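Ratgeber > Lexikon > Wohnen & Mieten > E

24. Juni 2021 - von Liv Wikström

Einbauküche (Kauf und Miete)

Als Einbauküche, in Anzeigen meist EBK, bezeichnet man eine Küche, deren Schränke, Arbeitsplatte und Geräte auf den Raum abgestimmt und fest montiert sind. Klingt trocken, ich weiß! Aber ich habe in zwei Wohnungen erlebt, wie viel Ärger in diesen drei Buchstaben stecken kann, und deshalb bekommt das Stichwort hier etwas mehr Platz.
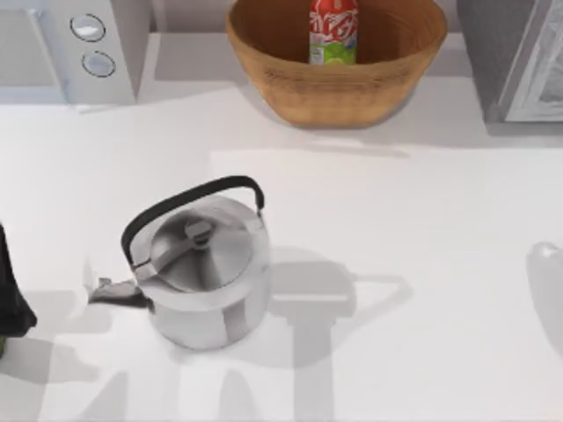 Was gehört dazu?

Eine feste Liste gibt es nicht. Üblich sind Unterschränke, Spüle, Herd und Arbeitsplatte, oft noch ein Kühlschrank. Lose Sachen zählen normalerweise nicht mit, auch wenn sie bei der Besichtigung so nett dastehen. Ich schreibe mir inzwischen jedes Gerät einzeln in den Vertrag oder ins Übergabeprotokoll (mein Kollege Gert Coetzee lacht mich dafür aus, aber der kauft auch Häuser nach Bauchgefühl). 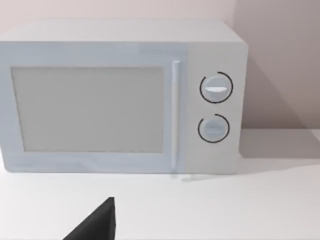
Beim Kauf einer Wohnung wird die Küche gern mit eigenem Preis im Kaufvertrag ausgewiesen. Auf bewegliches Zubehör fällt in der Regel keine Grunderwerbsteuer an, und das kann sich schon lohnen - der Betrag muss allerdings realistisch sein, sonst fragt das Finanzamt nach. Im Zweifel also vorher mit dem Notariat reden.

Mitvermietet oder übernommen?

Steht die Küche im Mietvertrag, muss der Vermieter sie grundsätzlich auch instand halten. Kauft man sie dagegen dem Vormieter ab, gehört sie einem selbst, mitsamt dem klemmenden Auszug. Ich habe im Januar genau so eine übernommen und würde es wieder tun, nur nicht mehr per Handschlag!

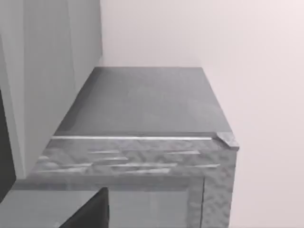 Beim Ablösepreis zählen Alter, Zustand und die Frage, was ein Ausbau kosten würde. Wer deutlich mehr verlangt, als die Sachen wert sind, kann damit rechtlich auf die Nase fallen. Alte Rechnungen helfen sehr, Fotos vom Einzug auch.

Siehe auch: Ablösevereinbarung, Übergabeprotokoll, Zubehör

Schlagwörter: Küche, Mietvertrag, Wohnungskauf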